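March 25, 2020

A long, slow, indoors sort of day, and I am writing this at the kitchen table with my second pot of tea going cold beside me, which seems to be the way of things this week. I had meant to clear out the cupboard under the stairs. I got as far as opening it, found the box of craft paper we bought in August for the garden party that was rained off, and that was the end of the cupboard. Everything else is still piled in the hall and I shall have to step over it on my way to bed.

The box came from Fedard, back when one could wander round a shop for an hour touching everything, and the label says 465 sheets, though I am quite sure the yellow went long ago on birthday crowns. There was plenty of red left, a lovely bright pillar-box red, and I have had red paper on the brain ever since. Red envelopes, red pockets, red squares folded into other red squares. I do think it looks its best on something pale with a bit of pattern, ferns and little roses and so on, where it fairly jumps up at you.

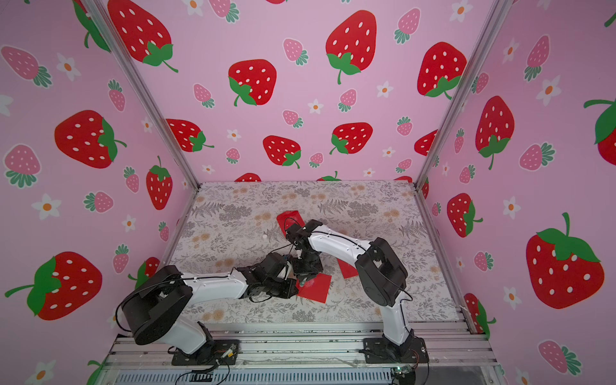 I had forgotten how much I like folding. My grandmother taught me at her dining table, on the good cloth, which she never minded about until the glue came out, and then she minded very much indeed. She made me run my thumbnail along every crease, then turn the paper over and do it again from the other side. I must have been four at the time, and I can still hear the little squeak of her nail on the paper. I did the same this afternoon without thinking and was rather pleased to find my hands remembered it, even if my eyes now want the big lamp and both pairs of spectacles.

My first pocket was a disaster. I cut the sheet a whisker out of true and the flap came down crooked, so that one went on the pile for shopping lists. The next was better, and the one after that I would happily have given to a duchess. I made myself stop for soup at one o'clock (leek, the last of the big pan) and then went straight back to it with crumbs still on my jumper.

Glue is the part I have never mastered. I used to swear by the Elent paste in the tub with the brush, but it cockles thin paper dreadfully, and a stick is much kinder if you can only bring yourself to be sparing with it. I cannot. I always go over the spot once more for luck and end up with white smears just where the flap won't cover them.
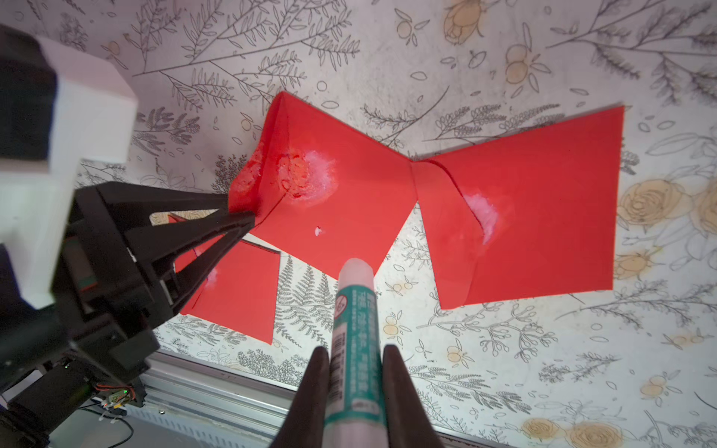 Mind you, a corner held firmly while you work on it makes all the difference, and I do wish I had been born with a third hand for the purpose. I tried the heavy Kröger dictionary as a weight, which did nicely until I lifted it and a pocket came up too, stuck fast to the back cover. I have eased most of it off with a butter knife. There is a faint pink patch left behind and I have decided to be fond of it.

By teatime I had around 30 of them drying along the windowsill, and the kitchen looked so cheerful that I hadn't the heart to put them away. I thought I might write a line or two inside each and post them out in ones and twos to the family and to the neighbours along the lane – a pressed primrose in some, perhaps, and a tea bag in the others, the good Kemon sort I have been hoarding. It would be nice for people to have something on the mat that isn't a bill.

It rained a little after five and then the sun came out under the cloud, very low and gold, and the blackbird started up on the shed roof. I stood at the back door in my slippers and listened until my feet got cold. Now I must find stamps. I believe there is a book of them in the hall, somewhere beneath the ironing board and the picnic rug.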